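Rewatching Zaladico, part whatever

17/10/2021
Filed under: Movies, Rewatch Diary, Spoilers (sorry)

Quick one tonight, dinner's in the oven. Rewatched Zaladico last night and finally caught the Ullari thing everybody goes on about. Third time through for me. How did I miss it.

So. The bank scene, right before the lights go out. Look at the departures board behind the teller — flight 1,409 to Ullari. Same town from the director's first movie, the little one with the ferry. On screen maybe 3 seconds. I paused it, went back, paused it again. My sister left the room.

Other stuff I noticed:

The radio in the truck is playing the Trotbridge theme. Slowed way down but it's teh same tune.

Room 299. Same room number as the hotel in Trotbridge. Could be nothing. Probably not nothing.

Maham Arain is in it!! As the nurse, two lines, no credit that I could find. She was the lead in Trotbridge so come on.

Does it hold up

Mostly. The middle drags, roughly 14 minutes in the tunnel and I wanted out way before that. Ansari is still the best character and gets the worst death. Still mad. The ending works better when you know its coming, all that quiet stuff with the brother lands now.

Sound mix is awful though. Had subtitles on the whole time.

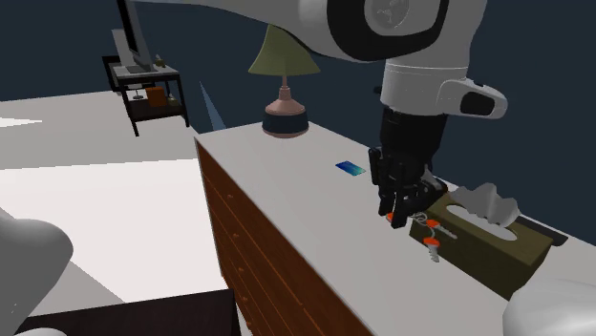

Next up

Trotbridge again, obviously. Want to see if the room number thing goes both ways. Then maybe the ferry one if I can find a copy that isn't dubbed. If you've got other Ullari sightings put them in the comments, I'll add them to the list when I get a minute.

Ok oven's beeping.

Recent posts
Movies I turned off this June
Why is every heist crew five people
Trotbridge: the long version, is it worth it
Best bad accents, ranked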